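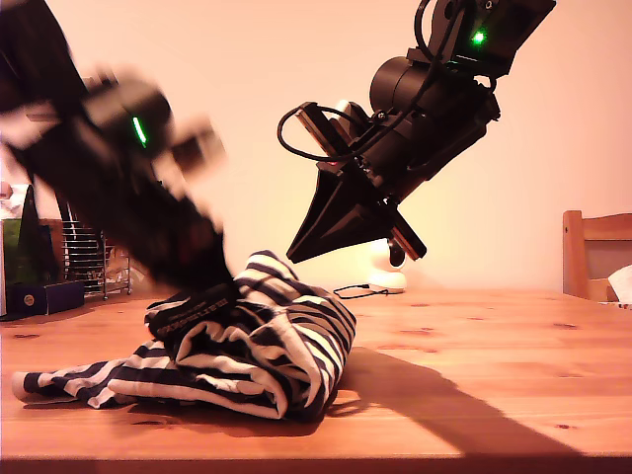
Skotell two-arm folding cell
Part no. 403-26

Table-mount cell for garment folding trials. Supplied by Gagnon, Hunstead. Comes with two arms, two sets of black fingers, a cable kit and a spare pinch plate.

Setup
Clamp both bases before you plug anything in. Leave slack in the wrist cable so it can loop clear of the fingers. Run the homing routine, then try one soft garment at low speed.
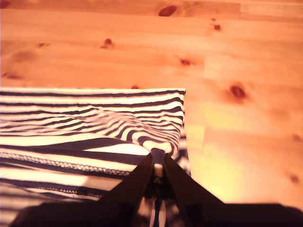
Finger tips closed on striped fabric, wrist view.

Care
Wipe the tips daily. Check the finger screws every 200 hours and pick out any lint. Replace fingers as a pair (kit 51).

Repairs: Darcy Lavoie, Jerkembridge workshop. Closed Friday afternoons.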